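**Penthorpe Mending Library Opens Its Doors, Asks Town to Stop Throwing Out Pants**

July 9, 2025
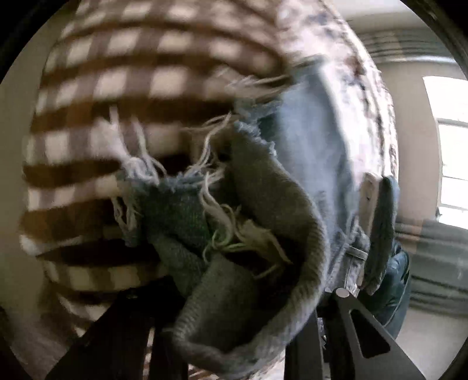
PENTHORPE — The town's first mending library opens this week above the old Bestlow shoe store, offering free use of sewing machines, thread and a large table to anyone whose clothes have let them down.

The idea came out of a spring survey in which 407 residents admitted to owning at least one garment they planned to fix "soon." Of those, 204 said the garment had been waiting longer than a year. One respondent wrote only "the blue coat" and left the rest of the form blank.

"People will drive forty minutes to return a toaster, but a missing button finishes them," said Ariel Baluyot, who runs the library. "We have 497 buttons. Come and get one."

Membership is free. Zippers cost $2, which Baluyot describes as the price of zippers. Beginners' classes start in September in the Nikolaidis Room, up the back stairs. Hemming comes first, and curtains will be considered case by case.

Wedding dresses are not accepted the day before the wedding.

Press inquiries: ask for Ariel at the front desk.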